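Gevent opens August sign-ups for Caris, a hand-held gripper kit for teaching robots housework

Hi, I'm Simin Khosravi, and I run the home program at Gevent. I've been waiting months to write this one – Caris is ready to order!

Caris is a pair of grippers you hold in your own hands. You do a chore the way you always do it, the kit records how your hands move, and your robotics team gets training data from real homes. Our first customers asked for laundry more than anything else, so that's where we put most of our effort.

We tried the kit in 43 homes before launch, and I did plenty of the sorting and folding myself (my arms got a workout). Mitiku Lencho redid the grip after the first 11 homes, and I can't tell you how much nicer it feels now.

Each order comes with two grippers, a charger, spare finger pads and a setup call with Tsegereda Feyisa, who is very patient with people like me. Teams that want help storing their recordings can add our Getport service at any time.

To book a demo, write to Amanuel Tefera on our press desk. He'll bring the grippers – you just need some laundry.

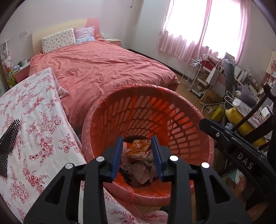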